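Rullora

Rullora is a rolled flatbread filled with cooked greens, onion and soft cheese, baked in a coil and cut into wedges for serving. It is eaten warm or at room temperature, usually as a midday meal or as part of a cold supper. The dish is meatless in its basic form, though versions with sausage or salted fish exist.

Name

The name is generally taken to come from a dialect word for a roll or coil of cloth. Older handwritten recipes use several spellings, including Rulora and Rolora. The spelling with a double l became standard after the cook Remo Piras used it in a short collection of household recipes, and most later cookbooks have followed him.

Dough

The dough is made from wheat flour, water, olive oil and salt. It contains no yeast. After kneading, it rests under a cloth for at least an hour so that it can be stretched without tearing. Piras calls for a mix of white and whole wheat flour, with the whole wheat making up one quarter of the total. Doughs with more whole wheat are harder to stretch and are normally rolled out with a pin.

The rested dough is pulled by hand over a floured cloth until it is thin enough to show the pattern underneath. The thick outer edge is trimmed off. Some cooks save the trimmings, fry them in oil and serve them with coarse salt.

Filling

Chard is the most common green. Spinach, beet tops and wild fennel are also used, alone or mixed. The greens are boiled briefly, squeezed and chopped, then cooked again with onion that has been softened slowly in oil. Fresh sheep's milk cheese is stirred in off the heat. Nutmeg and black pepper are the usual seasonings, and a few recipes add raisins or a little grated lemon peel.

The filling has to be fairly dry. Wet greens soak through the dough and cause the coil to split along its outer side during baking.

Shaping and baking

The filling is laid in a line along one long edge of the dough, which is then rolled into a rope and wound into a flat spiral in an oiled pan. The top is brushed with oil. Baking takes 45 minutes in a hot oven, and the coil is left to stand for 15 minutes before cutting.
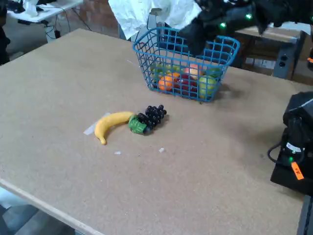 Variations

In the Hondurska style the coil is made smaller, enough for one person, and the greens are replaced with grated squash. The top is sprinkled with sesame seed. A fried version, cooked in a covered skillet and turned once, is sold at market stalls.

Sweet rullora is filled with fresh cheese, sugar and chopped dried figs. It is baked for a shorter time and served with honey. Piras includes it in his book but describes it as a way to use up leftover dough.

Serving and storage

Rullora is traditionally served with pickled peppers or a plain tomato salad. It keeps for 3 days in a refrigerator and is reheated uncovered in an oven, as a microwave softens the crust. Unbaked coils can be frozen in the pan and baked without thawing, with 10 minutes added to the baking time.

See also: Filled breads; Flatbread; Savory pies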